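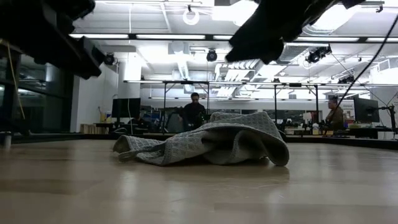
*Waffle cloth on the fold table, both arms up.*

# About Terketier

Hi, I'm Wenceslao Robles, and I started Terketier in Jostport because I really, really wanted a robot that could fold a towel. We build and program two-armed folding cells for commercial laundries, the kind of places that go through hotel linens by the cartload. We're a small shop and we do all of it in one room: the arms, the wiring, the software, the arguing over lunch.

Most companies use this page to tell you how great they are. I'd like to use a good chunk of ours to tell you about the time we pinched my hand, because new customers always ask about it (word gets around in the laundry business!) and I'd much prefer that you get the story from me.

## The pinch

We were testing for our first big customer, Segers, a linen service on the other side of town. The job was waffle weave, a fabric I have come to respect. It stretches one way when you lift it and another way when you pull, and if you let go of a corner a hair too early it curls up on you. So we'd turned the grip force up. Higher than we should have, looking back, but the folds were coming out so nice!

A fold stalled halfway through. The towel had bunched between the two grippers and both of them were still tugging on it. I hit the stop button and the arms froze, exactly like they were supposed to. Then I reached in to free the cloth.

What I hadn't thought through was the fingers. Our stop cut power to the arm joints and set the brakes, but the grippers ran off their own controller, and that controller held whatever force it was last told to hold. When I tugged the towel loose, the right gripper felt the fabric slip, decided it was losing its hold, and closed the rest of the way with the side of my hand in there.

I got a purple bruise and two weeks of typing badly. A stronger gripper would have broken something. I sat on the floor for a while, and then I went and pulled the breaker and put tape over it, and we didn't run a single fold until we knew what had happened.

## What we found in the logs

I called Segers that same afternoon and told them we'd be late. Not a fun phone call, but they were decent about it.

Then we went back through every stop we'd ever logged on that cell. There were 349 of them. Most were boring (a dropped corner, a camera that lost track of an edge, me leaning on the button with my elbow). But in 214 of those stops the grippers had still been holding force after the arms shut down, and we'd been reaching in there the whole time, pulling cloth out by hand and going back to work. That number bothered me a lot more than the bruise did.

The second thing we found was a cable. The line between the two wrists had been rubbing on a bracket at one particular pose, and now and then it dropped the signal that tells the left side what the right side is doing. That's what stalled the fold to begin with. So the bad cable caused the jam, and the bad stop design turned the jam into a pinch. Two separate problems, both ours.

## What we changed

- The stop button now covers the grippers too. One press and the arms brake, and finger force goes to zero.
- The fingers won't close again until somebody does a reset from outside the table area. Moving the cloth doesn't count as a reset.
- Grip force has a hard ceiling of 60 newtons, set in the gripper controller where a recipe file can't get at it. Yes, it cost us some nice crisp folds. We got most of them back by changing where we grab.
- Wrist cables have more slack and a clip at each end, and we look at the jackets every morning.
- Clearing a jam has its own written procedure now, and step one is breaker off.

We also wrote our own watchdog program, which we named Plostesia (long story, involves a misheard song lyric). It compares what each gripper was told to do with what it's doing, and if the two don't agree it stops the cell. At first it was hopelessly jumpy. We were getting false stops all day long and I came close to turning it off, which would've been a fine way to learn nothing. It took 143 test folds of fiddling with the thresholds before I was happy leaving it alone.

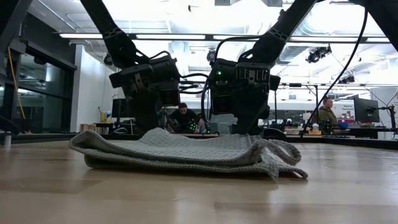
*Both grippers over a folded towel, with the regular shop clutter behind.*

## How we work now

Still one room, still Jostport, still a lot of towels. The difference is mostly in what we count as a problem. A jam used to be an annoyance that you cleared with your hand and forgot about. Now it gets a line in the logbook with a name next to it, even if the fold came out fine on the second try. It's slower, and some days I grumble about it as loudly as anyone.

Segers did take their cell in the end, and they have the same stop, the same force ceiling and the same laminated jam sheet that we use here. Everybody who buys from us gets them. If you ask me to raise the ceiling for heavy bath mats, I'll say no, and then I'll happily spend an afternoon with you finding another way to pick up a bath mat (bring the mat!).

When you order a cell you also get a copy of the full write-up of the pinch, logs and all, plus any later faults we've found that might touch your machine. If you already own one of ours and your wrist cables don't have the two clips, please shut it off and call me. We'll send you the parts free and walk you through it on the phone.

## Come see us

Visitors are welcome most days, just let us know ahead of time so we can have a cell running. Closed-toe shoes, sleeves rolled up or buttoned, long hair tied back. Bring the worst piece of fabric you own. Fitted sheets are still beyond us, so if that's what you need folded, give us a while.

— Wenceslao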